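Seit vier Wochen steht jetzt der Greifersatz von Prudirley bei mir auf dem Tisch, und weil mich schon zwei Leute per Mail danach gefragt haben, schreib ich endlich mal auf, wie es mir damit geht. Kurz vorweg: Ich mag ihn! Aber die Anleitung gehört in die Tonne.

Der Satz besteht aus dem Greiferkörper, den Fingern, einem Beutel Schrauben und einem Paar Auflagen zum Wechseln. Der Umbau am Arm hat mich 30 Minuten gekostet, gut die Hälfte davon ging für das Kabel drauf (es ist knapp bemessen, also erst verlegen, dann den Flansch festziehen, nicht umgekehrt wie im Heft). Vier Schrauben, ein Inbus, fertig. Danach Nullpunkt neu anfahren und die Finger einmal langsam ganz zu und ganz auf. Bei mir saß der eine Finger minimal schief, das merkt man erst, wenn man ein Blatt Papier dazwischenklemmt und daran zieht.

Zum Einstellen der Greifkraft nehme ich Spielzeuggemüse. Das ist schön matt und gummiartig, und krumm genug, dass man sofort sieht, wo der Greifer sich schwertut. Die Gurke ist dankbar, die Möhre mit ihrer schmalen Form schon weniger, und die rote Peperoni dreht sich gern weg, wenn man zu weit vorn zupackt.
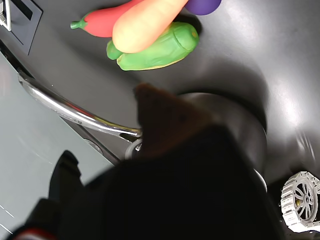 Die braune Auflage kurz vor dem Gemüse, noch mit Abstand zur Gurke.

Die Auflagen sind für mich das Beste am ganzen Satz. Leicht raue Oberfläche, guter Halt, und nach 171 Griffen habe ich sie zum ersten Mal abgewischt, mit einem feuchten Tuch ohne Reiniger. Elvia Galindo hat mir im Badari-Forum geraten, danach immer kurz die Kraft nachzuprüfen, und sie hat recht, frisch geputzt komme ich mit einer Stufe weniger aus.

Was nervt: Der Ersatzbeutel enthält keine einzige Schraube extra, und die Software vergisst nach jedem Update meine Fingerwerte. Also bitte aufschreiben! Der Greifer von Lenihan, den ich vorher hatte, konnte das besser, war dafür aber deutlich lauter.

Von mir gibt es 4 von 5 Sternen, und ein zweites Paar Auflagen ist schon bestellt.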